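February, 3 pm. Sulter room, table notes

Picking up from the last page, where I said I'd believe in the new table when it had earned it. It hasn't yet, but I'm less cranky than I was.

The claim from Gestena, for anyone who missed the leaflet on the bench, is that their matte finish "forgives everyday use". No idea what that means as a specification. No test named, no rub count, no mention of what was put on it or for how long. I rang and asked what the recoat interval was and got told it depends. So we're finding out ourselves, the slow way, by using the thing for tidying up toys and small gear and looking at the top afterwards.

What I'll grant them: no glare. The old bench threw the window straight back at you all arvo and you ended up working side-on. This one just sits there looking pale. The grain is stronger than I'd expected, long wavy bands with darker tan streaks through them, and I reckon half of what gets called a forgiving finish is a busy grain giving the eye somewhere else to go. Put the same coating on a plain board and then tell me how forgiving it is.

Cleaning: damp cloth, left for 15 minutes, then looked at from low down against the light. Couldn't find a ring. Couldn't find one on the old bench either for the first few weeks, so I'm not writing that down as a win.

Now the bin. White plastic, open top, rounded corners, oval handle cutouts. Haro sold it to us as a tidying bin, and I asked how that differed from a bin, and didn't get far. My complaint is the colour. A white bin on a pale top, under our lights, hardly has an edge to it. Walk in quickly and you see a bright patch. The orange plush has the opposite problem, you could find it from the car park. If the point of the exercise is to see how well things get put away, then having one object that shouts and one container that whispers seems an odd way to go about it. Someone will say that's the attraction. Maybe.

The handle cutouts are good, I'll say that much. Smooth on the fingers, no moulding flash. I carried it loaded down to Dijkstra store and back and it didn't fold up on me, which its predecessor did.
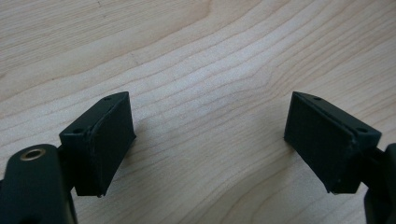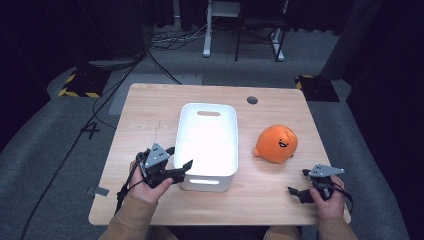
Added in pencil under my draft of this page: the trouble isn't the white, it's that you keep judging the bin with nothing in it, and a tidying bin with five toys in the bottom is as easy to see as any other. Fair point, and I hadn't tried it. The same hand goes on to say a grey bin would vanish against the carpet the first time it was left on the floor, and then we'd have a tripping complaint instead of a colour complaint. Also fair, a bit annoyingly. I still don't think "it's fine once it's full" is much of a defence for something that starts every run empty.

Other things about the table while I'm at it.

The cable hole near the far right corner is in the wrong place for anything round. The plush won't go down it, but a marble would, and so would most of what's in the small parts tub. I want a cap on it. Gestena list one. They want almost 11 dollars for it, for a disc of plastic. I'll cut one from offcuts and see if anyone can tell the difference.

Tape on the front end of the left edge: whoever does the next wipe-down, please go round it and don't pick at it. I'd like to know what it does to the finish when it finally comes up. The leaflet is silent on adhesives. I suspect that's where the forgiveness runs out.

Plush: soft, sits by itself, doesn't roll. Picks up fluff from the carpet like mad if it goes over the side, so shake it before it goes back on the table or we'll be blaming the tabletop for grit that came off the toy. It has a smile stitched on it and I've been told this is good for morale. No data.

To do
Cap for the cable hole, offcut first, bought one only if mine looks terrible.
Try the bin part full, as per pencil, and look at it from the door with the lights on and then off.
Low-angle check of the top again before anyone waxes anything. Nobody is to wax anything.
Ask Haro if the same bin comes in blue. Not holding my breath, the last reply took them three weeks.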